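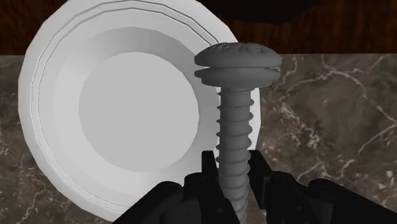
White plate and screw, computer render.

PLURTON - Stage safety walk, drama unit
Series: Trustoreck
Stage: Kramer, big side plus the corridor set
Date of walk: 13th May
Filled in between lighting and first rehearsal, so comments are short. OK / FIX / HOLD as usual. HOLD means no cast on it until it's re-signed.

ACCESS AND EXITS

Fire lanes clear, all sides of stage - FIX
Costume rails parked in the north lane again. Moved while I stood there. Will be back by lunch unless someone tapes the floor.

Exit signs lit and visible from inside the sets - OK
Apartment set blocks the east sign if the ceiling piece is in. Fine today, ceiling is out.

Doors open from inside without key - OK

Stage door bell and red light - FIX
Light works, bell doesn't. Two people walked in on rehearsal in March for the same reason.

SETS

Apartment flats braced and weighted - OK
Good work, extra jacks on the kitchen wall.

Courtroom gallery, load sign posted - HOLD
Sign says 1000 lb. Construction paperwork from Plastau doesn't give a number at all. Need it in writing before the crowd goes up there. Rear handrail moves if you lean on it, only a bit but the lawyer's outburst scene has people leaning on it.

Stairs to nowhere (apartment, upstairs landing) - FIX
Top step open at the back. There is a drop behind. Rail or a spotter, every take, and somebody at the bottom too.

Breakaway window - OK
Swapped out for real one until the fight day. Label it please, they look the same from ten feet.

Paint and glue smell - OK
Corridor set still strong first thing. Fans on overnight, leave them.

ELECTRIC

Cable ramps at all crossings - FIX
Missing at the makeup end. 12 gauge extension cord run under the rug in the apartment, take it out, not taped over, out.

Distro boxes covered and off the floor - OK

Practical lamps tested - OK
Desk lamp in the judge's office runs hot, had a 100 watt bulb in it. Changed to LED. Camera dept says color is diffrent, talk to lighting.

Tie-off and safety chains on everything overhead - OK
Checked from the lift, except over the corridor, couldn't get the lift in. Do corridor tonight.

STUNT AND ACTION (slap scene, stair fall)

Stunt plan on file - OK
Slap is a near miss for both angles. Plan says so, the script page still says contact. Get the page reissued so it isn't argued about on the day.

Pads checked - FIX
One has a split seam. Don't flip it over and use the other side.

Rehearsed at half speed with final shoes on - HOLD
Has not happened. Heels on that staircase are the whole risk. Costume had the wrong height delivered, right ones due tomorow.

Medic on stage for action - OK
Booked. Needs a parking spot that is near the door.

RAIN RIG (rooftop breakup scene)

Water away from power - FIX
Drip line lands close to the monitor cart. Shift cart back 10 feet.

Floor covering non slip when wet - HOLD
Tested with a bucket. Slippery at the painted edge, ok in the middle. Needs grit in the paint or actors kept off the edge, director wants the edge.

Warm room and dry robes - OK

HOURS AND PEOPLE

Call sheet has nearest hospital and route - FIX
Hospital right, map is for the old stage.

Minor on set, teacher and rest area - OK
Rest area is next to the saw. Fine when they aren't cutting. Asked construction to hold cutting during school hours.

Turnaround - OK
Tight for hair and makeup if the rain scene runs over.

Safety talk given before first shot - OK
Half of it, anyway. Background arrived late and missed it, do again for them after lunch.

TO CLOSE TODAY
Gallery load number from Plastau
Handrail
Corridor overhead check
New script page for the slap
Stage bell

Re-walk before the gallery scene. Copy to production office and post one by the stage door.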